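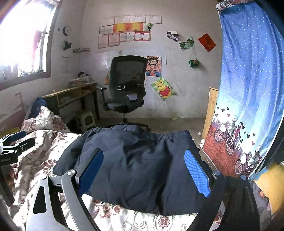 *A guest room in our Berge house: patterned bedspread, blue curtain with bicycle riders.*

## Seasonal host couple or single host for guest house Lilari, in Berge

Lilari is a small family guest house at the end of the village of Berge, near the lake. We have 6 guest rooms, one kitchen, and a garden which is too big for us. We are looking for one person, or two persons who work together as a team, to live in the house with us and take care of the guests during the winter and spring season.

Our guests are mostly hikers, families with small children, and people who come for the cross-country skiing. Many of them come back every year. They don't expect a hotel. They expect a clean bed, a good breakfast and someone who can tell them if the bus to Jumach is running.

### What you will do

- Prepare and serve breakfast (from 7:30, on ski mornings a little earlier)
- Clean the rooms and change the beds between guests
- Wash and iron the bed linen. We have our own laundry in the cellar
- Welcome guests, also in the evening when the late bus comes
- Answer emails and keep the booking calendar in order
- Clear snow from the front steps and the path – the road is done by the village
- Small shopping in Jumach two times per week, with our car

We share the work. One of us is always in the house or very near, so you will not be left alone with a broken heating.

### Who we are looking for

You should speak English well enough to talk with guests on the phone. A second language is a big plus, which one is not so important. You need a driver's license and you should not be afraid to drive on snow. Experience in a guest house or hostel is welcome, but we also had very good hosts who came from other jobs, for example from a school and from a bakery.

It is important for us that you like order in the rooms. Our rooms are not modern and no two of them have the same curtains or bedspreads. We like them this way, and we ask that the things of each room stay in that room.

Please do not apply if you can only stay for a few weeks. Every new host needs time to learn the house, and this is hard to do again in the middle of the ski season.

### What we offer

- A work contract for the season, with the possibility to return in September for the autumn hikers
- Your own room with bathroom on the top floor, free of rent
- All meals on working days
- 2 free days each week, normally together
- Free use of skis, snowshoes and bicycles of the house
- Travel costs to Berge, up to the price of a train ticket in second class

The pay depends on your experience and if you come alone or as two. We tell you the exact amount before the first talk, so that you can decide if it is interesting for you.

### How to apply

Write us an email with a short letter (one page is enough) and your work history. Please tell us:

1. From when you can start
2. If you apply alone or with a partner
3. If you have allergies to animals – we have 3 cats and they go everywhere
4. One or two persons we can call who know your work

You can also leave your letter at the tourist office in Pranley, they will give it to us.

We answer every application, usually inside of 13 days. With the people who fit well we make first a video call, and after this we invite you to spend one night in the house as our guest. The night and the breakfast are free, and you can see how a normal morning looks.

The position is open until we find the right person. We are happy to answer questions before you apply, also small ones.

Your hosts at Lilari, Berge

Nov 5, 2023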